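Recording laundry demonstrations that are worth training on

Posted Apr 21, 2020 by Frauke Heitmann

Most advice on collecting demonstrations for a two-arm setup comes down to "get more." I don't buy it. We spent January following that advice with the loading task (clothes from a basket on the floor into a front loader) and ended up with a big folder and a policy that liked to close its fingers on air. What follows is the procedure we use now at Fanwood. It is slower. I make no promises about your machine, your arms or your patience.

What you need before you start

Two arms you can teleoperate, a head camera, a wrist camera on each arm if you have them, a washer that is unplugged or otherwise unable to start, a basket, and clothes you don't care about. You also need a person who is not the operator to keep the log. Operators are bad judges of their own episodes, me included.

Step 1. Write down what counts as an episode

Do this on paper and before anyone touches the controls. Ours starts with the door closed, both grippers open and in front of the machine, and the basket on the floor between them. It ends with the door closed again and the basket empty. If a sock is left behind, the episode is a failure and gets labeled as one. Rainer Teuber wanted a "mostly done" label. We tried it, and within a session every lazy run was mostly done.

Step 2. Check the cameras at the start pose

Put the arms in the start pose and look at what the head camera records, not at what you see from your chair. You want the door and the whole basket in view at once. If you have to choose, keep the basket. Save one still per session and compare it with the previous session's still. A head mount that has sagged a little will not announce itself, and you will find out when the policy reaches too low. 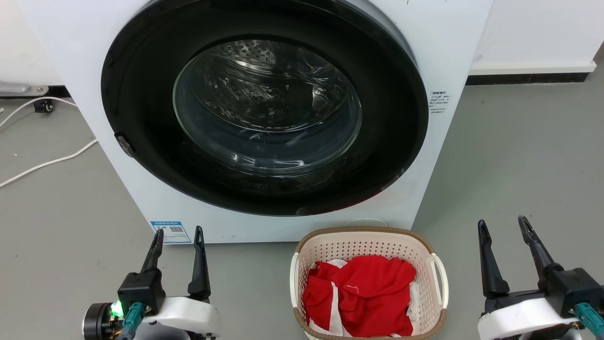 Check the clocks too. Our recording tool, Stulley, reports a green status when all streams are running. It says nothing about whether they agree with each other. Tap one gripper against the rim of the basket and find the contact in every stream. If they differ by more than 4 samples, restart the recorder and do it again.

Step 3. Vary the things that vary

People love to randomize. They will change the lamp, the time of day and the color of the wall, then drop the same towel in the same spot every time. Start with the pile. Take everything out, shake it, drop it back in, and don't arrange it. Then move the basket a hand's width or so and turn it a little. Swap the clothes after every 5 episodes. Leave the room lights alone until the pile and the basket are covered.

Step 4. Record in short blocks

Do 5 episodes, then change operators. Remedios Dizon and Bastian Wunderlich traded off for most of our second collection, and their styles are nothing alike. She pinches a single layer and pulls. He goes in deep with both hands. I was told that mixing styles would confuse the model. Maybe it does for some people. We saw no sign of it, but our test was small and I wouldn't lean on it.

Don't coach while the recorder is running. Don't fix a slipped shirt by hand and carry on, either. Stop, mark the episode as interrupted, reset.

Step 5. Keep the recoveries

A dropped garment that gets picked up again is useful. A long pause while the operator thinks is not. Trim pauses at the beginning and end only. Cutting in the middle leaves a jump in the joint positions, and the model will happily learn the jump.

Step 6. Throw things out

Our second collection had 56 episodes. After Vitalii Pasichnyk went through them at normal speed, start to finish, 47 were left. The automatic filter in Todex had passed every one of them, including a run where the door was never fully closed. Use a filter to find missing frames. For anything else, watch the video. It takes around an hour and is dull.

Step 7. Test on something you didn't record

Hold back one set of clothes and one basket position from the very first session. Run the trained policy on those and count whole episodes, never single grasps. If someone shows you a grasp success rate for this task, ask how many loads got finished.

Known problems

Zippers catch on the fingertips. Large sheets hang over the door seal and hide the opening from the wrist cameras; we left them out. The Sperling hand controllers drift after a long session, so rezero them at every operator change even if they feel fine.

The log template is one line per episode: operator, clothes set, basket position, result, remarks. Fill in the remarks.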